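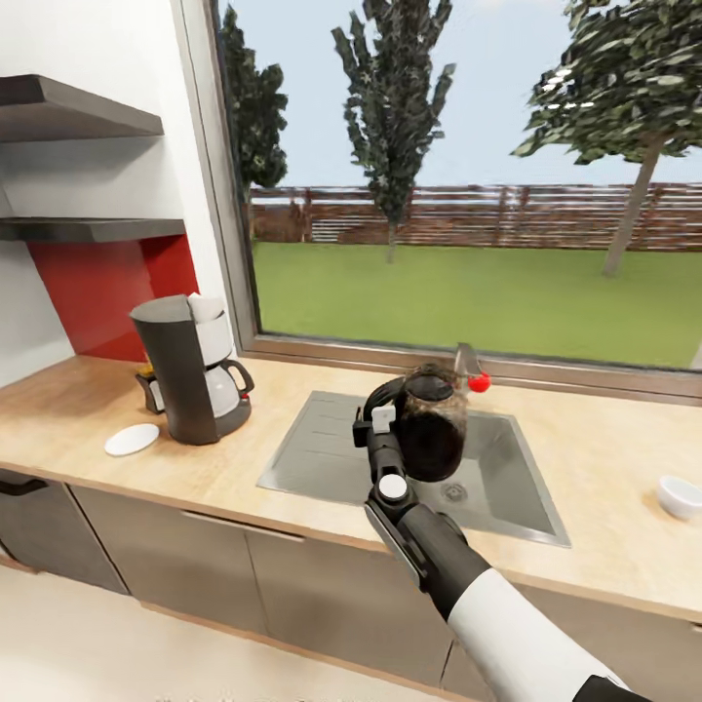 Hard Water in Herath: A Conversation With the Head of Water Quality

Residents of Herath have lived with hard water for as long as the town has had a public supply. The wells at Ferberg draw from limestone, and the minerals they carry end up in kettles, coffee makers, shower heads and water heaters across the district. Trita, the public utility that serves the town, began partial softening at the Ferberg works last spring. The head of water quality at Trita spoke with the residents' bulletin in the utility's offices shortly after the spring maintenance period.

The first question concerned safety, and the answer was brief. "Hard water is safe to drink," the head of water quality said. "Calcium and magnesium are ordinary parts of the diet. We did not take on this work because there was a health problem. We took it on because hard water costs households money and because people had been asking us to act for a long time."

Those requests were recorded formally in a household survey that went to all 3,000 connected homes. Almost 40 percent of the households that replied named scale as their main complaint, ahead of pressure, taste and billing. The result surprised some members of the utility's own staff, who had expected pressure on the upper streets to come first.

"Pressure complaints come in by telephone, so we hear them every day," the head of water quality explained. "People do not call about scale. They buy a bottle of vinegar and get on with it. The survey was the first time we had asked the question directly."

What the new treatment does

Water from the two Ferberg wells now passes through a pellet reactor, a tall vessel in which a small dose of alkali causes dissolved calcium to settle on grains of sand. The grains grow into pellets and are drawn off at the bottom. Part of the flow bypasses the reactor and is blended back in before the water leaves the works.

Asked why the utility does not soften the entire flow, the head of water quality said that very soft water brings difficulties of its own. "A certain amount of hardness protects the pipes. Many of our mains are old, and there are service lines in private buildings that we know little about. We wanted a level that people would notice at the tap and that the network could tolerate. The blend can be adjusted, and we have adjusted it twice since the start."

Samples are taken at the works and at points in the network, including the school, the clinic and several private kitchens whose owners have agreed to take part. Testing is carried out by Pledix, an outside laboratory. The head of water quality described this arrangement as deliberate. "We have our own bench instruments and we trust them for daily control. For the figures we publish, we prefer that another party holds the bottle."

Old scale and new questions

Some residents reported white flakes in their water during the first weeks of the new treatment. According to the utility, these were pieces of old scale coming loose inside water heaters and household pipes as the chemistry of the supply changed. The advice at the time was to unscrew the faucet aerators, rinse them and run the cold water until it was clear.

"We should have written to people before the change, and we wrote to them after it," the head of water quality said. "The flakes were harmless, but a person who finds something in a glass of water is entitled to an explanation the same day. That is a lesson for us, and it has been entered in our procedures."

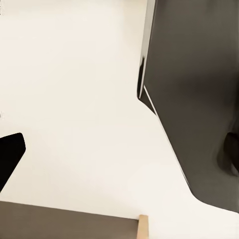 A smooth, cream-white surface under even light.

The question of household softeners was raised by several readers before the interview. Trita does not recommend for or against them. Owners of salt-based units are asked to have the hardness setting checked, as a unit still set for the former supply will use more salt and water than it needs. The same applies to dishwashers with a built-in softener, where the setting is usually found in the machine's menu or on a dial inside the door.

On coffee and tea, a subject that drew more letters than any other, the head of water quality was cautious. "I have been told that the tea is better and I have been told that the coffee is worse. Both may be true. Minerals affect how flavor is drawn out, and people become used to a certain cup. We measure hardness, and I would not want to issue an opinion on breakfast."

Cost and next steps

The treatment is paid for through the standing charge, which has been fixed for five years. Pellets removed from the reactor are sold for use in farm liming, although the income is modest and does not appear in the calculation of the charge.

A second survey is planned for May, with the same questions in the same order, so that the results can be compared. Hardness figures for each sampling point are posted at the Trita office and printed on the back of the water bill. Residents who would like to offer their kitchen tap as a sampling point -- the upper streets are thinly covered at present -- may leave their address at the front desk.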